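4.3 Cleaning and re-oiling the desktop

The Stileck desk is supplied with a walnut-grain top finished at the Wedorow works in two coats of penetrating oil. The finish needs light cleaning each week and a fresh coat of oil once a year. November suits most households, as windows can be left open while the coat cures.

Read section 4.1 (Safety) before starting. Oil-soaked cloths can self-heat and catch fire. Lay them flat outdoors to dry before putting them in the bin.

You will need:
Stileck maintenance oil, 50 mL
Two lint-free cloths
Trigger spray bottle
Abrasive pad, grey grade
Low-tack masking tape

Weekly cleaning

1. Fill the spray bottle with lukewarm water and 20 drops of neutral soap. Do not use vinegar, methylated spirits or any cleaner containing ammonia.

2. Spray the cloth, not the desktop. Water left standing on the joint between the top and the edging will lift the grain. 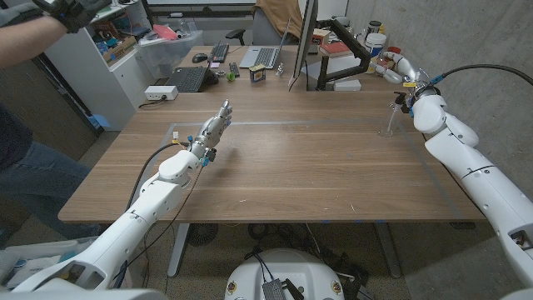
Figure 12. Desktop with spray bottle at the far right end.

3. Wipe along the grain from one end to the other, then dry with the second cloth.

Note: Tape may be used to mark out a section of the top for treatment. Remove it within the hour. Colour change under tape left in place is not covered by the warranty.

Annual re-oiling

4. Clean the top as above and allow it to dry overnight.

5. Rub the surface lightly with the abrasive pad, following the grain. Stop when the sheen is even. Vacuum off the dust — a damp cloth at this stage will push it into the pores.

6. Test the oil on the underside of the top, near the rear rail. If the patch dries noticeably darker than the surrounding timber, contact the service desk at Custarton on extension 426 and ask for Gaurav Thakur or Rafia Jatoi.
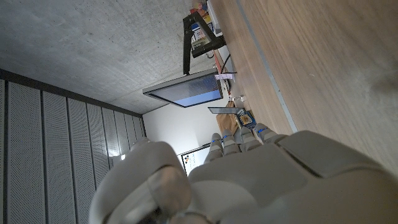 7. Pour a small amount of oil onto the cloth and work it in with overlapping strokes. Do not pour oil directly onto the desk. Finish one section before moving to the next, and keep a wet edge between them.

8. Wait 20 minutes, then wipe off all surplus oil. Any left on the surface will turn sticky and must be removed with a fresh application and the abrasive pad.

Caution: Keep the oil clear of cable grommets. It softens the rubber. The replacement grommet is part no. 561.

9. Leave the desk clear overnight. Avoid writing directly on paper laid on the bare top for a further week.
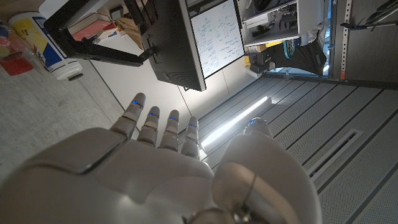 4.4 Tightening the frame bolts

Check the frame bolts after the first month of use and again whenever the desk is moved. Use the hex key clipped beneath the rear rail.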